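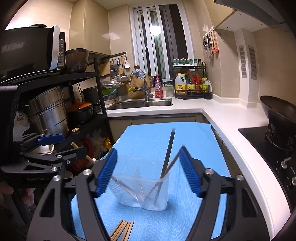
Clear cup with two chopsticks, one dark and one light; four more on the cloth.

Remudlow Kitchen Counter Set

Contents
Photos of small utensils being sorted and put away on home kitchen counters. This part of the set covers chopsticks and cups. Other parts cover spoons, lids and dish cloths and have their own README files.

Size
2000 photos, from 14 kitchens in the Abreu and Kumgate areas. 1685 are labeled. The rest are in the folder named unlabeled and may be added in a later version.

What is in the photos
The task is the same throughout: chopsticks start on a cloth and go upright into a cup. Cups may be plastic, glass or ceramic. Chopsticks are mixed on purpose, so a cup can hold a dark one and a light one together, and lengths do not always match. The rest of the kitchen was left as it was. Expect sinks, faucets, soap bottles, racks of pots, microwaves and bright windows behind the counter.

Labels
cup: the container in use
stick_in: a chopstick standing in the cup
stick_out: a chopstick lying on the cloth or counter
cloth: the cloth under the work area
background: anything on shelves, rails or the sink

Chopsticks that cross at the rim get separate labels. A chopstick that is only partly in view is still labeled if its type is clear.

Known problems
Clear cups are harder to outline than the others, and the base is often labeled a little too wide. Light wood against a pale cloth has the most missed labels. Kitchens with a window over the sink have some washed-out photos. We checked 100 labeled photos by hand in January and fixed the errors we found, but did not go through the whole set.

Use
Free for study and teaching. Please credit Astano and give the version you used.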